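Speaker notes: Automation in the Serving Room and What It Changes for Staff
Goda Workplace Services, Tollton site
Session for supervisors and floor staff, 05/05/2018

Opening (do not read the title slide aloud)

Welcome the audience and thank the Tollton site for hosting. State at the outset that this talk concerns the Prisus program and its effect on daily work. It does not cover pay scales, which are handled in a separate session in June.

Background

Goda employs 330 people in catering and cleaning. Of these, 39 work at Tollton, and most of them spend part of every shift laying, clearing and wiping tables. The Prisus program was set up to learn which parts of that work a two-armed machine can take on, and which parts should stay with staff. The trial covered 33 shifts and recorded 1775 separate handling tasks. A task means one item picked up and put down again. Carrying an item across the room counts as a separate task.

Slide 2: Table work

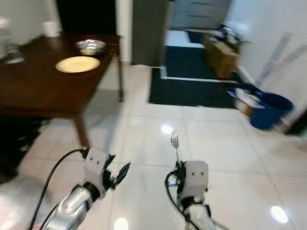

The first finding concerns time. Staff expected to be relieved of the small items, since those are the most tedious. In the early shifts the opposite happened. Employees stood by, watched each movement and corrected the placement afterward. The hours on the schedule did not change, but the nature of the work did. Several employees described it as supervising a new hire who never asks a question.

Pause here. Ask how many in the room have trained a new colleague in the past year.

The second finding concerns responsibility. Under the old instructions, the person who laid a table signed for it. When the machine lays part of it, the signature must still belong to a person, and that person must have the authority to stop the work. The revised instructions say so in plain terms. Any employee may stop the machine at any time and is not required to give a reason.

Slide 3: Shared table, shared rules 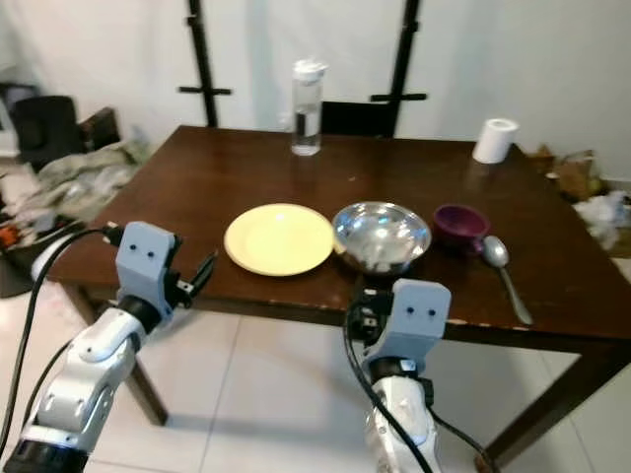 Tollton, Prisus trial: plate, bowl, cup and spoon at the near side of the table.

Remind supervisors that the layout of a table is now a written matter. Experienced staff knew where things went and seldom had to say it. Writing it down took longer than planned, and the staff who did so were given paid hours for it. The Després site will follow the same practice.

Training

All Tollton employees receive the basic course. Those who wish to become shift leads for the machine may apply through their supervisor. No one will be assigned to that role without agreeing to it.

Questions

Allow ten minutes. If asked about staffing levels at Després, say that no decision has been made and refer the question to the site office.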